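Ukarスタジオ公開日 訪問記

海沿いの旧製紙倉庫を改装した共同スタジオ「Ukar」の公開日に行ってきた。開催日は2023年6月1日。駅から港のほうへ下り、踏切を渡って最初の角を左に入ると、煉瓦の壁に白いペンキで名前が書いてある。看板らしい看板はそれだけで、一度通り過ぎてしまった。

入場は無料だが、受付で名前を書く。先に並んでいたのは近所の人らしい親子連れと、スケッチブックを抱えた学生だった。受付では間取り図を一枚もらえる。裏面には入居している作家の名前と部屋番号が載っているが、当日の朝に部屋を入れ替えたところがあり、二階の奥については図のとおりではなかった。

建物は2階建てで、一階が共用の工房と展示室、二階が個人の制作室になっている。制作室は全部で30室。広さはまちまちで、窓のない部屋もある。窓のない部屋は家賃が安く、映像や写真の作家が好んで借りるという。倉庫時代の荷物用エレベーターは残っているが、人は乗れない。大きな作品を上げ下ろしするときだけ、事前に届けを出して動かす。

最初に入ったのは一階の展示室で、入居作家の合同展「Corkier」が開かれていた。題名は英語の「コルクの」から来ているらしいが、会場の説明文には由来が書かれていない。出品は絵画が中心で、入口の近くに大きな油彩、壁沿いに版画、奥の低い台に陶器という並びだった。油彩は港の干潮を描いた連作で、泥の色を何層も重ねてある。近くで見ると下の層に青が残っていて、離れると灰色に沈む。よい絵だと思ったが、照明が強すぎて右側の一枚は反射で見づらかった。係の人に聞くと、照明のレールは倉庫の梁に合わせて付けたもので、位置を変えられないそうだ。

版画のほうは値段が付いていて、買うことができる。一番安いものは小品の木版で、額なし。公開日の売上は全額が作家に入り、スタジオは手数料を取らない。普段の展示では手数料があるとのことだった。

展示室の隣が共用工房で、版画のプレス機と陶芸の窯がある。プレス機は入居者なら予約して使え、外部の人も講習を受ければ借りられる。講習は月に一度で、定員は6名。窯は電気窯で、焼成の予定表が扉に貼ってあった。予定表は先の週まで埋まっていて、素焼きの欄に同じ名前がいくつも続いていた。
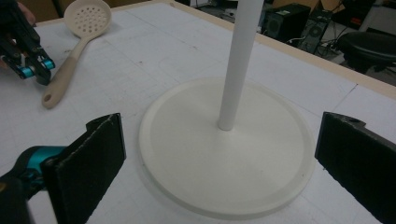 市が建物を丸ごと買い取って貸し出すほうがよかった、というのがSeul-gi Minの意見である。民間の持ち主のままでは、契約の更新のたびに全員が落ち着かなくなるし、改装にかけた費用も戻ってこない。港の再開発が進めば土地の値段は上がり、そのとき最初に出ていくのは作家だろう、とも話していた。

この話題は午後の懇談でも出た。会場は一階の搬入口で、折りたたみ椅子を並べ、シャッターを半分開けたまま行われた。風が入って涼しかったが、ときどき外を通るトラックの音で声が聞こえなくなる。司会はShayne Hallidayで、冒頭に開設までの経緯を手短に説明した。倉庫は長く空いていて、床の一部が抜けていた。改装はまず床と配線から始め、外壁はほとんど触っていない。入居の募集を出したのは床が終わった時点で、最初の入居者は暖房のない冬を過ごしたそうだ。

質疑では家賃と契約期間の質問が続いた。契約は一年ごとで、更新の可否は三か月前に知らせる。来年以降の家賃については、まだ決まっていないという答えだった。会場の後ろから、せめて上げ幅の上限を示してほしいという声があり、Hallidayは持ち主と話し合うと答えた。期限は示されなかった。地元の商店の人からは、駐車場の問い合わせが店に来て困っているという話が出た。これには、次回から案内状に駐車場なしと明記するという返事があった。

懇談のあと、二階の制作室を回った。扉が開いている部屋は自由に入ってよく、閉まっている部屋は遠慮する決まりになっている。階段を上がってすぐの部屋では、織物の作家が経糸を張っていた。その隣は紙を使う立体の作家で、古い海図を細く裂いて編んでいる。海図は廃業した船具店から譲り受けたもので、残りが少なくなってきたと話していた。

奥の角部屋は音の作品を作る二人組Šimkoの部屋だった。港で録った音を小さなスピーカーから流し、聞く位置によって波の音と荷役の音の割合が変わる。作品名は「Zukidik」。意味を尋ねたところ、録音を始めた日に鳴っていた機械の音をそのまま綴ったものだという。部屋が狭く、一度に入れるのは数人なので、廊下で少し待った。床に座って聞いている人もいた。個人的にはこの日見たなかで一番長くいた部屋である。

廊下の壁には、倉庫が稼働していたころの写真が貼ってある。巻き取り紙の前に従業員が並んだ一枚があり、説明には撮影年が入っていない。写っている人を知っていれば受付まで、という紙が添えてあった。

帰りに受付で来場者数を聞くと、夕方の時点で700人を超えたとのことだった。昼過ぎが一番混み、階段で行き違うのに待つほどだったので、ゆっくり見たい人は午前中がよいと思う。カフェは一階にあるが、食べ物は早い時間に売り切れていた。港側に出れば食堂が二軒ある。

次の公開日は10月の予定で、日程は決まりしだいスタジオの掲示板に出る。そのときは二階の北側の部屋も開けるそうだ。合同展の版画は会期中なら普段の開館時間にも見られる。二階へ上がる階段は急で、手すりは片側だけ。車椅子で見られるのは今のところ一階のみである。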